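Small arms on the kitting line, what changed for your people?
Shop Floor Talk > Automation and Controls > Workforce

14 replies

tallgage
Started this thread
We pack hardware kits and small parts sets at the Brarkton site. Two shifts, 82 people on the floor counting material handlers. In April management told us that part of the kitting line is going to small arms. Single arm per station, picks a loose part and puts it in a box, operator does the rest.

I'm a line lead. I have been asked to write up how the jobs will change and I have a vendor slide deck and not much else. The deck says operators will be "freed for higher value work." I would like to hear from people who already went through this. What did your operators do in month one, and what do they do now? Did the pay grade move? Did anybody leave over it?

Not looking for which arm to buy. That part is over my head and already decided.

millrow_pat
What's your pick rate by hand now? Hard to say much without it.

tallgage
Started this thread
2856 picks a shift across the stations they want to convert. That is a good day with everybody in. The arms are supposed to match it by fall.

millrow_pat
Then my answer is your people will be doing most of those picks by hand through the summer and also babysitting the arms. That was our first three months. Same headcount, same quota, plus a new thing to look after. Put that in your write-up because the deck won't have it.

benchvise44
We did this two years ago at a smaller place. Used Vistico for the integration. The work itself got easier on the hands. I had four people with wrist trouble and three of them said it was better inside of a couple months. The fourth moved to shipping.

What got worse was the waiting. A person picking parts sets their own pace and can talk to whoever is next to them. A person watching an arm can't look away long enough to have a conversation and doesn't have enough to do either. We had more complaints about boredom than about anything else. We ended up giving each operator two stations instead of one, and then the complaint was walking.

quillan_r
Two stations per operator is how it starts. Then it's three and then they don't backfill when somebody quits. Nobody at my plant was laid off either, on paper. We went from nineteen on that line to eleven in a year and a half, all by "attrition."

benchvise44
I'm not going to argue with your numbers, I wasn't there. Ours stayed the same because we took on more SKUs. I'd say it depends on whether orders are growing. If they're flat then yes, I would expect what you had.

quillan_r
Orders were up at ours.

oddlot
Different angle. I'm one of the operators, or I was, now my badge says cell technician. Same building, same break room. I'll tell you how I got there because nobody asked us much beforehand.

They set up a trial bench before anything went on the floor and asked who wanted to spend time on it. Four of us said yes. No extra pay at that point. We spent six weeks mostly teaching the thing where parts could be and what to do when they weren't sitting right. Loose parts don't land the way the drawing shows them.
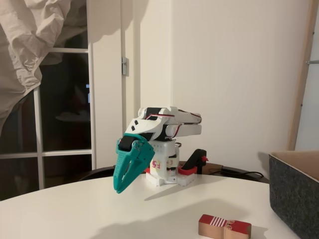

The training was the part that changed my job, more than the arm did. Before, if a part was in a bad position I fixed it with my fingers and never thought about it. Now I have to be able to say what the bad position is, so it can be handled or so the feeder can be changed to avoid it. A little wood piece with a waist to it, lying on its side on a white table like the striped one there, is a good case to train people on. You have to decide whether to come at it across the narrow part or from an end, and a long pointed gripper gives you different choices than a flat one would. Somebody who has picked by hand for ten years already knows which way they would grab it. They just never had to explain it. The young guy from engineering did not know, and he was the one writing the procedure until we said something.

After the trial the four of us were made technicians with a raise, and the other operators were not. That caused more hard feelings than the machines ever did. Two of the people who didn't volunteer had a lot more seniority than me. If you can do one thing, tallgage, get them to say up front what volunteering leads to.

tallgage
Started this thread
That's very useful, thank you. Was the raise in writing before the six weeks were over, or did it come later?

oddlot
Later. Two months after. We had to push for it.

scrapbin
Is that one of those printed arms? I see hobby ones like that all over. I wouldn't put one in front of a shift.

oddlot
Printed, yes, white plastic with black servos in the joints. I wouldn't run a shift on one either. Small ones like that are for learning on. What goes on the floor is a proper industrial arm, and the guarding is a lot more serious. For teaching people how a gripper meets a part it does fine, and I would sooner have a new hire bump a table with that than with the big one.

scrapbin
Fair enough. I've seen managers look at a bench demo and ask why the real one costs so much, that's all I was getting at.

hallwayfan
Maintenance here. Nobody has mentioned us so I will. When our kitting line went over, the plan had zero added maintenance hours. What happened is every stop that the operator can't clear comes to us. Dropped part under the feeder, gripper fingers worn, cable rubbing on something, camera bumped. None of it is hard. It's ten minutes each. But it's ten minutes eight times a night and there are two of us.

Ask for a list of which stops the operator is allowed to clear and which need maintenance. Get it before startup. Ours was argued about for most of a year. The operators were told not to reach in, which is right, but then nobody had shown them the safe way to stop it and reach in either, so they stood there and called us.

tallgage
Started this thread
Did you end up with a list?

hallwayfan
Yes. One page, laminated, at each cell. Operators clear dropped parts, misfeeds and full boxes after a proper stop. We do fingers, cables, anything with a tool. Calls went down by more than half. I'd want the night shift in the room when you write it, they get different problems. Ours was written by days and had to be redone.

millrow_pat
Agree with the list. Disagree a little on who clears what. We let operators change gripper fingers once they're signed off. It's two screws. If you make them wait on maintenance for two screws they feel like they got a smaller job than they had before.

hallwayfan
It's two screws until one gets stripped. But I take the point about the smaller job.

quillan_r
One more for the write-up. Find out what the arm logs and who reads it. Ours logs every stop with a time on it, and after a while the supervisor had a report with stops per operator. The operator doesn't cause most of them. A bad batch of parts comes in and whoever is standing at that cell looks terrible for the week. We had a person written up over it. It got reversed, but she had already put in for a transfer.

benchvise44
That happened to us too, less severe. We run Zeleke software for the reporting and there's a setting to report by station and leave the name off. Took one phone call. Somebody had to think to ask.

quillan_r
Good to know. I will bring it up, though I expect I'll hear that they need the names for training purposes.

Itora_nights
Third shift lead at a different company, lurking mostly. We tracked hours of training for the changeover and it came to 369 for one line, counting the repeats for people who were out. The plan had a half day each. If your write-up has a training number in it, make them show how they got it and whether somebody is covering the station while that person is in the class. In our case nobody was, and the leads picked parts for most of a month. I didn't mind it but I didn't get any lead work done.

To the original question, nobody left over it on my shift. One retired a little earlier than she meant to. Two people I would have bet on hating it like it fine.

tallgage
Started this thread
OK, this is much more than I had this morning. What I'm planning to put in so far:

Hand picks continue during startup and the quota should come down for that period.
What a volunteer gets, in writing, before the trial bench starts.
Stop list by role, with night shift in the room.
Stops reported by station, no names.
Training hours with coverage.

I don't know how much of it will survive. The plant manager is reasonable, his boss I haven't met. I'm going to ask about backfill too but I'm going to do that one in person.

millrow_pat
Put the quota one first. It's the one with a date on it.

quillan_r
Ask about backfill in writing. In person is how we asked.

oddlot
Seconding the writing. Also ask if the trial bench can sit somewhere people walk past. Ours was in a side room at first and the rumors were worse than the thing.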